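August, just after lunch

Back on the Cunmont psalter notes, and I finally got through the bit on Psalm 88 that I kept skipping. Putting down where I've got to so Ojārs can argue with it before the next workshop at Skirnbridge.

The question we left hanging was why the study booklet puts a lament with no turn in it straight after a psalm of praise. Psalm 88 ends in the dark and stays there. Most laments swing round to trust by the last few lines, and I'd assumed the booklet would soften this one with a hopeful verse from somewhere else (the old edition did exactly that, and people grumbled!). The new draft leaves it alone. I like that a lot more than I expected to.

Read it aloud twice, once slowly and once at the pace we'd use in a group. Slow is better. At group pace the questions in the middle – do the dead rise up and praise you? – come out sounding like a debate, and I think they're a man at the end of his rope. Indrek says I'm hearing too much Job in it. Maybe. He's been on Job since the spring and sees it everywhere himself, so that's a bit rich.

## Wording

Tried four versions of the opening prayer for the session. The first two were far too long and one of them managed to explain the whole psalm before anyone had opened a Bible. Version three is decent but has "journey" in it, and I promised Ojārs there would be no journeys. Version four is short, addresses God directly and then stops. Going with that unless someone objects.

Still stuck on the last line of the psalm. Some translations have darkness as the closest friend, others have something closer to "my companions are in darkness". The Hebrew is terse enough that I can see how both come about. I'd print one and put the other in the margin, and let the leader bring it up if the group seems keen.

## Timing

Ran the session on paper for the Wuvdale group. Five minutes of silence after the reading looks brave written down, so I've cut it to two and told the leader to stretch it if the room is happy. The Kairys handout won't fit on one side any more, now that both translations are on it. Smaller type is no good for half of our lot, so it'll have to be a folded sheet.

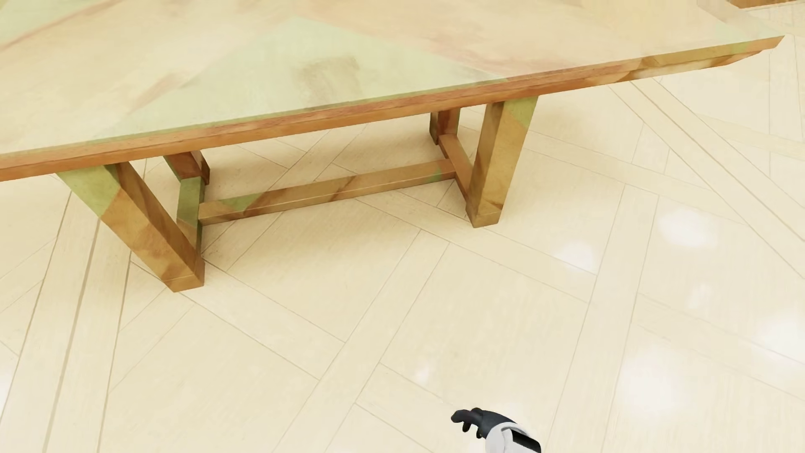
## To pick up next time

- Ask Ojārs whether he still wants Gethsemane as the companion reading. I'm leaning that way, though it does pull the psalm towards Good Friday very quickly.
- Check the heading about the sons of Korah and whether we say anything on Heman at all. One sentence would do.
- Send Indrek the folded layout and let him have his paragraph on Job (one paragraph!).
- Find a closing hymn in a minor key that people can sing without the organ.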